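## 3. Setting up the printmaking station

Okay, you've unpacked the crates, you've read Corentin Tanguy's safety page (please read Corentin's safety page), and now we get to the fun part. I've run the drop-in print workshop at the Skollmont gallery enough times to have made most of the mistakes already, so I wrote this section the way I'd tell it to you if I were standing next to you with ink on my sleeves.

The whole setup takes me an hour. Give yourself two the first time. Doors open to families at 1 p.m. on Thursday, and you don't want to be hunting for the brayers while a line forms!

### 3.1 Placing the press

The press is the Higuchi tabletop model, and it's heavier than it looks. Two people, always.

1. Clear the long table and lock all of its casters.
2. Lay the rubber mat down, ribbed side toward the table.
3. Lift the press out of its crate by the side rails. Never lift by the roller or the crank.
4. Set it on the mat with the crank facing the aisle, so the person turning it has elbow room.
5. Tighten both clamps by hand, then give each one another quarter turn.
6. Roll the empty bed through once in each direction. You should feel an even drag all the way.

> **Caution:** Keep the travel pin in until step 5 is done. If you pull it early the bed can slide out on its own, and it will find your fingers.

If the drag is lumpy, one of the clamps is probably pulling the frame a little crooked. Loosen both, let the press settle, and start again from step 5. I used to try fixing it with the pressure screws, and all I did was make a second problem.

### 3.2 Setting the pressure

There are two screws on top, each with a little dial. For the foam plates we use with kids, set both dials to 3 and leave them alone. For linoleum blocks you'll want more, and that's where you have to fiddle.

1. Put a clean, uninked block on the bed.
2. Cover it with one sheet of newsprint and one felt.
3. Turn both screws down together until they just touch the felt.
4. Roll through and look at the newsprint. The block's edge should show as a crisp line on all four sides.
5. If one side is faint, bring that side's screw down a hair and roll again.

*Note:* Write the final dial numbers on the card taped to the crate lid. Bastien Moulin takes the Sunday sessions, and he will thank you (he thanked me with a pastry once, so there's that).

### 3.3 Inks and paper

We use Graltel water-based ink because it washes out of nearly everything kids wear. Set out black, blue and one warm color. I know it's tempting to open every tube, and I've done it, and by three o'clock we had a table full of brown.

1. Squeeze a strip of ink as long as your thumb along the top of each inking plate.
2. Roll it out with a brayer until it makes a soft hissing sound. If it sounds sticky, there's too much ink, so scrape some off.
3. Count out 200 sheets of the light paper and fan them so they don't cling.
4. Stack them on the side table, well away from the ink.
5. Keep the heavy paper in its box until someone asks for it. It's for second prints.

The drying rack has 51 shelves, numbered from the bottom. Fill it from the bottom up, or you'll drip on finished work. Give every visitor a slip with their shelf number on it, since the prints all start to look alike after the first dozen. Fish, mostly. So many fish.

### 3.4 Washing up 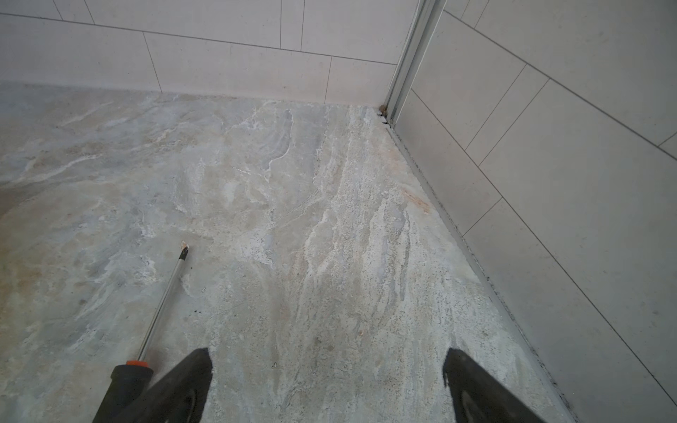
Start cleanup twenty minutes before the session ends. The ink gets stubborn once it dries, especially on the brayers.

1. Wipe the inking plates with newsprint first and put that in the trash.
2. Wash the plates and brayers in lukewarm water with a drop of dish soap.
3. Hang the brayers by their handles. Don't rest them on the rollers, or you'll get flat spots.
4. Wipe the press bed with a damp cloth, then a dry one.
5. Back both pressure screws off two full turns and put the travel pin back in.

> **Caution:** No running water on the press, ever. The bearings hate it.

Hang the felts over the rail on the Skiteck cart overnight. They go back in the crate flat and completely dry, with the thick one at the bottom.

Last thing: the counter on the press tracks every pass. Ours read 1,845 when I typed this up. Copy the new number into the logbook before you lock up, and if the crank has started squeaking, write that down too. Oiling is in section 4.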